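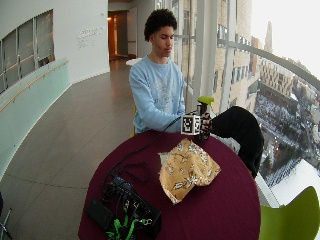 I gave up my car in September of last year, and people still ask how the bus is working out. Mostly fine. I take the 69 from the stop by the pharmacy and get off at Kuhlmann Street, then walk the rest. Door to door it takes a bit longer than driving did, and I read on the way.

The part I got wrong was groceries. For the first month I shopped the way I always had, one big trip, and then stood at the stop with four bags cutting into my fingers. Now I go twice a week and buy less each time. Cat litter and rice I order with my neighbor Imani, who splits the delivery fee with me.

Money is the other thing people ask about. Insurance, gas and parking came to some 400 dollars a month. The parking alone was a shock when I finally added it up – I had been paying it so long I'd stopped looking at the charge. A bus pass is a small fraction of that. I have rented a car 3 times since then, twice to see my mother and once for a wedding in the mountains.

Sundays are still bad. The 69 runs once an hour and the last one leaves early, so dinner at Harish and Keisha's means either going home before dessert or asking for a ride. I ask for the ride. I bring the dessert, too.

Rain is less of a problem than I expected. Heat is worse. There is no shade at the Kuhlmann stop after lunch, and the bench is metal. I wrote to the city about a shelter and got a form reply with a case number, 784. I'll write again next month if I haven't heard anything.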